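4.2 Offcuts and the surfaces they end up on

Of the materials our households kept, denim was the one they defended hardest. Worn-out T-shirts became rags without ceremony. A pair of jeans, once past wearing, entered a sort of retirement, folded on a shelf until somebody had an idea. We interviewed 17 households in the Titden district and asked each to show us what the idea had been. In several cases the idea was still pending.

Where cutting had taken place, the cutters mostly ignored the advice in sewing manuals to work around existing seams. Quezada (one of our two interviewers) noted in her field diary that people seemed to like a seam in the finished piece, as proof of origin. One participant called it "the part that says it used to be trousers." Seams also make a piece lumpy, a point on which participants were less talkative. Figure 6 shows an elongated oval with rounded ends and a double line of yellowish-tan stitching running across it on the diagonal. The outline is that of a shoe insole. Whether anyone would enjoy walking on the stitching is a question we leave to the feet concerned.

The second matter is where such pieces get put down. Our interview guide, drafted with great confidence, had a full page on worktables. It went largely unused. Participants laid out their pieces on beds, ironing boards, the lid of a chest freezer and, where there were children, on play mats. The mats have much to recommend them as a work surface: they are soft on the knees, already on the floor, and cheerful. They are also very busy. A plain dark offcut shows up well against pink, but Swai found that paler scraps could disappear among the printed cats and cookies for most of an afternoon.

We coded surfaces by their original purpose, which gave "play" a larger share of the sewing than "sewing." Štěpánek proposed merging the two categories. The remaining authors outvoted him, and the matter is taken up again in Section 5.

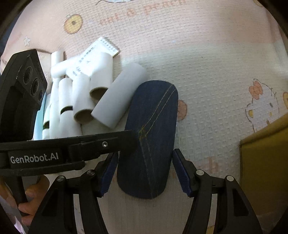 Figure 6. Insole-shaped denim piece with double seam, on a pink waffle-textured play mat with cartoon prints.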